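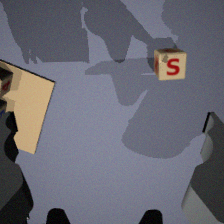 2. Demonstration day at Blackwood

The demonstration for the Weltness steering group was held at the Blackwood site on February 25, 2026. Gerrit Nkuna ran the session and Oanh Cao operated the simulation. Fouad Hamdy attended on behalf of Jendanik. The program covered the block-handling task only; the bin-sorting task is reported in section 4.

The task uses lettered and numbered cubes on a flat tabletop, simulated in full, with the view taken from the gripper. Visitors followed this view on the main display while the operator's console was mirrored on a second screen. The current control policy was trained on 3144 simulated episodes, against 4000 foreseen in the work plan. The remaining episodes are scheduled for completion before the September review.

Each run starts from a new arrangement of blocks. The gripper approaches from above, aligns its two fingers with opposite side faces of the selected cube and closes until both pads are in contact.

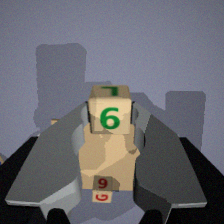
Questions from the group dealt mainly with contact modeling and with shadows cast by the arm, which change the apparent color of the table and of nearby blocks. Lụa Doãn explained that lighting is varied between episodes for this purpose. Mr. Hamdy asked for a separate breakdown of grasps made close to other blocks. This will be supplied with the next report.

Open actions: release of the episode logs (Cao), revised training schedule (Nkuna).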